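Sim kitchen demos: how many is enough?

Wotar forum > Learning from demos

plevetti_pete
Posted July 2021

Right, I'm 2,338 demos into my kitchen set and my wrists are killing me. All of it is simulated, all driven by hand with the Louro controllers, and I'm wondering whether to carry on or just train the thing. The spool is what eats my time (I bin any run where I bump it). 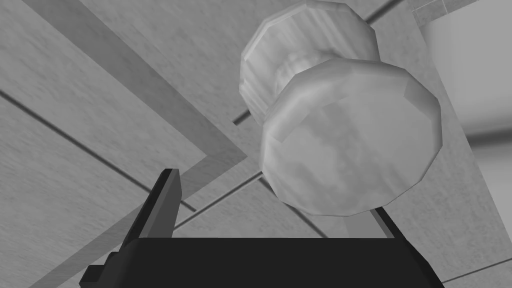

Wrist view, spool just above the gripper body

noranance_fan
Stop and train! I got to 3,980 on mine and the last thousand were me doing the same lazy reach over and over. Vary your start poses instead.

gritbucket
Disagree, sorry. Grasping small stuff needs loads of examples, and I wouldn't bin the bumps either. Keep the ones where you recover, they're gold. What does the view from the body look like when you're in among the cupboards?

plevetti_pete
Pretty tight, both arms up between the white panels and the tall black one:

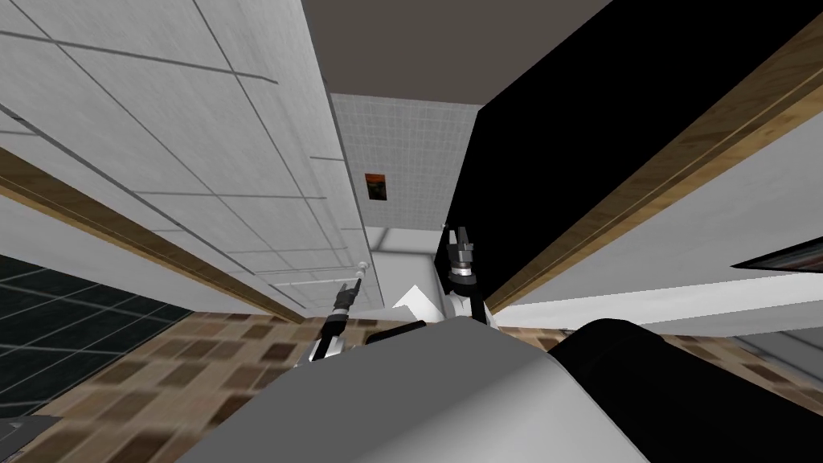 Reply 4: splitting the set

gritbucket
Oof, yes, that's narrow. I'd label those runs separately from the spool ones and train on each first.

noranance_fan
Or mix them from day one, mine was fine mixed. We'll never agree on this, will we?

plevetti_pete
Going to 3,135 and then I'm training, wrists permitting. Bumps stay in from now on.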